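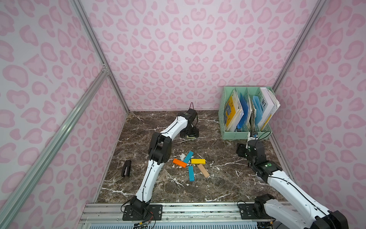
Fig. 7. The two-arm bench, with the block set and the paper organiser at the back.

Kimell Bench Pair: Set-up Guide
Section 15. When an arm loses its place

Sooner or later one of your arms will become quite certain that the table is somewhere it isn't. The Jisness control program calls this a position offset fault and shows it as code 19. The arm calls it nothing at all and carries on with great confidence, so you will need to step in.

Typical signs are a gripper that closes neatly on thin air beside a block, or one that pushes down on the tabletop as if there were more room underneath. Neither will get better if left alone.

CAUTION: Do not reach into the booth to help. A stalled arm may still be under power, and it will not wait for your hand to come out before having another go.

15.1 Stopping safely

1. Press Hold in the Jisness window. Both arms should stop where they are.
2. If an arm is pressing on the tabletop or on the other arm, use the main stop instead. The joints will go slack, so expect the arm to sag.
3. Write down the fault code before you clear it. Everyone believes they will remember it.
4. Switch off at the wall and leave the supply for 2 minutes before touching any wiring below the front rail.

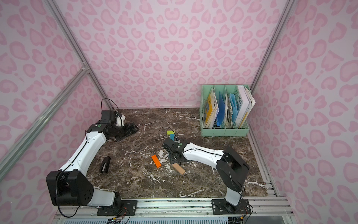 Page last changed: Jan 25, 2024

15.2 Finding the cause

5. Check the bolts holding each base to the rail. A base that has crept sideways gives the same code as a bad joint reading, and is a good deal cheaper to put right.
6. Follow the cable along each arm from base to wrist. It should have enough slack for the full reach and not enough to catch on its neighbour.
7. Look at the wrist camera mount. If it moves under light finger pressure, tighten it and go to 15.3.

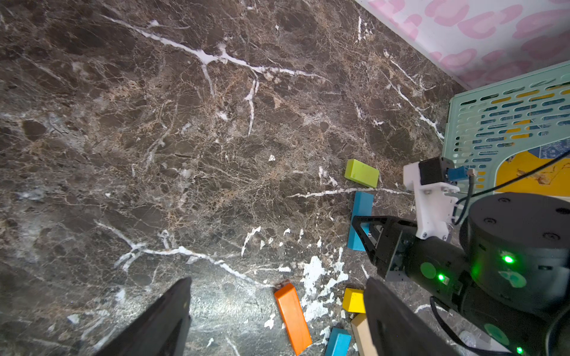 Note: A camera that has shifted will produce a perfectly sharp view of the wrong place. Do not take a clear picture as proof of a straight camera. We did, for most of May, and replaced a blameless Iveck joint board as a result.

8. Wipe the tabletop and put the blocks back within easy reach of both arms. Leave the heavily veined marble in place if that is the surface you mean to work on.

15.3 Resetting the arm

9. Switch on, choose Home, and keep clear until both arms have stopped.
10. Run the open-gripper check on one arm at a time, at the lowest speed.

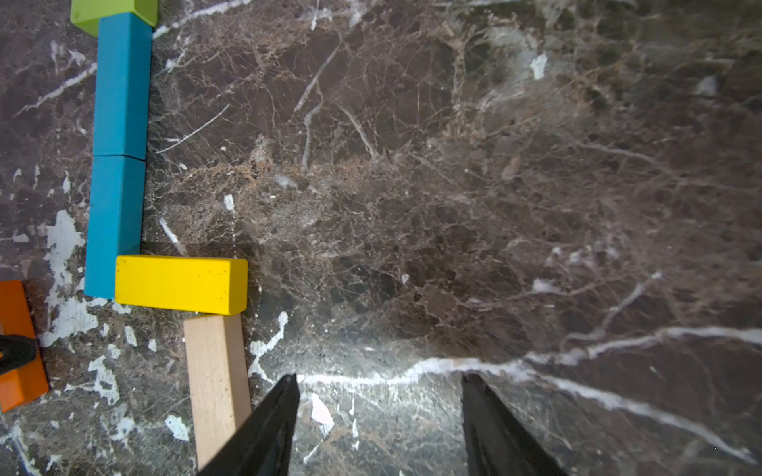
11. If the check passes, save the new offset under a new name. Saving over the old one is allowed, and is usually regretted.
12. Clear code 19 and run the block routine once with your hand near the stop.

If the code comes back, send the log to Painemal Service. They need the last 1000 lines, including the dull ones. Please don't trim it to the part you think is to blame.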